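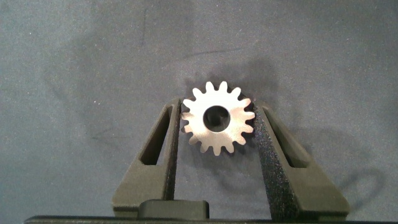

2023년 9월 20일. 기어 끼우기 과제, Clultuvow 조 기록.

지난번 회의록에 "파지는 해결됨"이라고 적혀 있던데 누가 썼는지 모르겠고 나는 동의 안 한다. 스퍼 기어를 손가락 두 개로 집는 것까지는 된다. 문제는 집은 다음이다. 양쪽 손가락이 닿는 데가 기어 이빨이라서, 이빨 끝이 걸리느냐 골이 걸리느냐에 따라 보어 축이 조금씩 돌아간다. 손가락 패드를 거친 걸로 쓰면 미끄럼은 줄겠지만 각도가 틀어진 채로 꽉 잡히는 것도 같이 늘어날 것 같다. 아직 측정은 안 했음. 느낌임.

Bikurel 대회 규정을 다시 읽었다. 축에 기어를 꽂고 맞물림까지 확인해야 점수가 나온다. 8월에 돌던 요약본에는 "축에 올려놓으면 부분 점수"라고 되어 있었는데 원문에서는 그런 문장을 못 찾았다. 요약본 보고 세운 일정은 다 다시 봐야 한다.

오늘 한 것
- 그리퍼 닫는 속도 파라미터 2000에서 1200으로 내림. 이빨에 부딪히는 소리는 줄었는데 정렬이 나아졌는지는 모르겠다. 나아졌다고 말하려면 비교 데이터가 있어야 하는데 없다.
- 접근 높이 오프셋 3 mm 추가. 손목 쪽 케이블 때문에 자세를 많이 못 눕힌다. 케이블 정리 다시 할 것.
- 로그는 1756번 파일까지 저장. 그 앞에 몇 개는 타임스탬프가 밀려 있으니 쓰지 말 것.

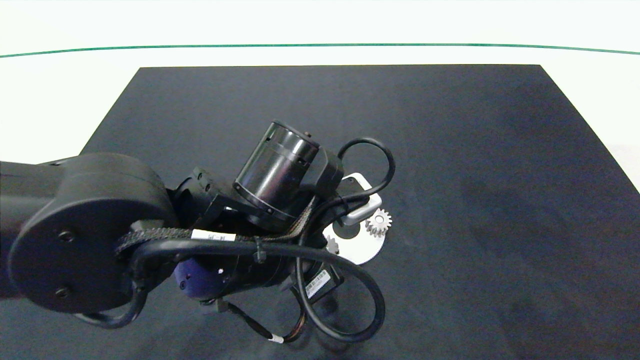

흰 원판 위로 들어간 팔. 은색 기어는 원판 오른쪽 가장자리.

축 위에서 내려오는 구간이 제일 못 미덥다. Quezada 조는 나선 탐색을 넣으니까 잘 들어간다고 하는데, 발표 영상에 나온 건 전부 성공한 것만 이어 붙인 거였다. 몇 번 중에 몇 번인지 물어봤더니 "대부분"이라고 한다. 대부분은 숫자가 아니다. 그래도 방법 자체는 해볼 만해서 다음 주에 우리 코드에 붙여 본다. 단, 실패한 시도도 전부 기록에 남기는 조건으로.

학습 정책 얘기도 또 나왔다. Novlow에 올라온 정책을 그대로 받아서 쓰자는 건데, 우리 손가락 모양이랑 다른 그리퍼로 모은 데이터다. 손목 카메라에서 손가락이 화면을 얼마나 가리는지부터 다르다. 받아서 돌려보는 건 말리지 않겠지만 그걸 본선용으로 잡는 건 반대. 최소한 기어를 집는 위치를 바꿔 가면서 한 세트는 돌려보고 얘기하자.

그리고 매트 위 그림자. 손목 카메라로 보면 팔 그림자가 꽤 흐리게 지는데, 기어 검출이 이걸 타는지 안 타는지 확인한 사람이 없다. 조명 고정하고 한 번, 조명 바꿔서 한 번.

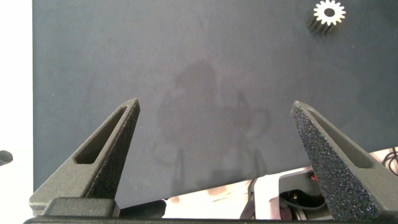

공유 폴더에 올려 둔 초안을 읽은 Quezada 조에서 댓글이 달렸는데, 자기네도 기어 각도가 틀어지는 건 못 잡았고 나선 탐색은 위치 오차만 메워 줄 뿐이라 이빨 맞물림은 따로 돌려 맞춰야 한다고 한다. 발표 때 그렇게 말했으면 좋았을 텐데. 아무튼 이 말은 믿을 만하다고 본다. 손목을 조금씩 좌우로 돌리면서 누르는 동작을 따로 만들어야 하고, 그러면 힘 제한값도 새로 정해야 한다.

다음에 할 것
- 집은 직후 손목 카메라 이미지로 보어 중심 어긋남 재기
- 속도 2000 / 1200 같은 조건으로 비교
- 케이블타이 위치 바꾸고 손목 가동 범위 다시 확인
- 요약본 폐기, 규정 원문 링크만 남기기

힘 제한값은 아직 빈칸.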